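아르노라 세탁·정리 사업 중간 진행 보고

이 사이트는 이용 편의를 위해 쿠키를 사용합니다. 계속 이용하시면 쿠키 사용에 동의하시는 것으로 봅니다.
[동의] [설정 변경]

지원해 주신 스쿨리스 기금에 감사드립니다. 이번 보고는 3월까지의 내용이며, 천을 접고 정리하는 작업과 작업대에 대한 것입니다. 제 한국어가 아직 충분하지 않아서 어색한 표현이 있을 수 있습니다. 이해를 부탁드립니다.

1. 작업의 현재 상태

우리는 공동 숙소에서 쓰는 천을 받아서, 세탁 후에 접고, 묶어서 다시 보냅니다. 지난 기간에 접수된 천은 모두 233장입니다. 그중에서 44장은 얼룩이나 찢어진 부분 때문에 따로 두었습니다. 이 천들은 걸레로 다시 쓸 수 있는지 부자투 작업실과 의논하고 있습니다.

접는 방법은 한 번 바꾸었습니다. 처음에는 세 번 접는 방식이었습니다. 그런데 선반의 깊이와 맞지 않아서 앞으로 튀어나왔습니다. 지금은 긴 쪽을 먼저 반으로 접고, 다음에 짧은 쪽을 접어서 직사각형으로 만듭니다. 회색 천은 조금 두껍기 때문에 윗면에 주름이 잘 남습니다. 접은 다음에 손바닥으로 한 번 눌러야 합니다.
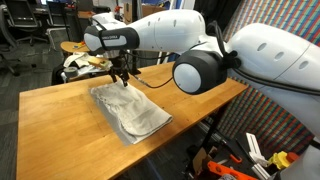
회색 천은 굳이 직사각형으로 맞추지 말고 말아서 보관하는 것이 어떠냐는 의견이 아스몬트 쪽에서 왔습니다. 말아 두면 주름이 덜 생기고 꺼내기도 쉽다고 합니다. 우리도 이 방법을 천 11장으로 시험했습니다. 주름은 정말 적었지만, 선반에서 굴러 내려오는 문제가 있었습니다. 칸막이를 사면 해결되지만 이번 예산에는 그 항목이 없습니다. 그래서 당분간은 접는 방법을 유지하겠습니다.

2. 작업대

작업대는 나무 상판에 검은 금속 다리가 있는 것을 씁니다. 길이가 충분해서 큰 천도 끝까지 펼 수 있습니다. 상판은 조금 긁힌 자국이 있으나 사용에는 문제가 없습니다. 다만 작은 나사 구멍이 있는 면에서는 얇은 천의 실이 걸릴 수 있다고 생각합니다. 구멍을 나무용 메움재로 막고 사포로 갈려고 합니다. 재료비는 이미 승인된 소모품 비용 안에서 처리합니다.

흰 천은 회색 천보다 더 어렵습니다. 먼지가 바로 보이기 때문에, 천을 펴기 전에 상판을 닦는 순서를 작업표에 넣었습니다. 또 흰 천은 구겨진 채로 오래 두면 다시 펴는 데에 시간이 많이 듭니다. 세탁물이 도착하면 흰 천부터 먼저 접는 것으로 정했습니다.
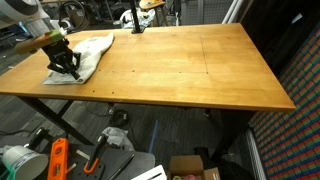

이 순서로 바꾼 후에 한 묶음을 끝내는 시간은 약 7분 줄었습니다. 아직 짧은 기간의 결과이므로 다음 보고에서 다시 확인하겠습니다.

바닥 정리도 계획에 넣었습니다. 바닥이 짙은 회색 카펫이어서 실밥과 작은 먼지가 많이 붙습니다. 비닐봉지도 바닥에 두지 않고 정해진 통에 모으기로 했습니다. 청소는 오전 작업 전에 한 번, 오후에 끝난 다음에 한 번 합니다.

3. 늦어진 일과 요청

라벨 인쇄는 계획보다 늦었습니다. 천의 크기를 표시하는 방법이 보내는 곳마다 달라서, 하나로 맞추는 데에 시간이 걸렸습니다. 표시 방법은 이제 정해졌고, 라벨은 다음 달에 나올 예정입니다.

한 가지를 요청드립니다. 라벨 비용에서 남는 금액을 선반 칸막이에 쓸 수 있는지 알려 주시면 좋겠습니다. 가능하다면 견적서를 바로 보내 드리겠습니다. 허락이 어려우면 지금 선반을 그대로 쓰고, 칸막이는 다음 신청서에 넣겠습니다.

공유 7 · 댓글 11

관련 글
아르노라 사업 첫 번째 보고: 작업 공간 준비
부자투 작업실과 함께하는 헌 천 재사용
스쿨리스 기금 소모품 비용 신청 안내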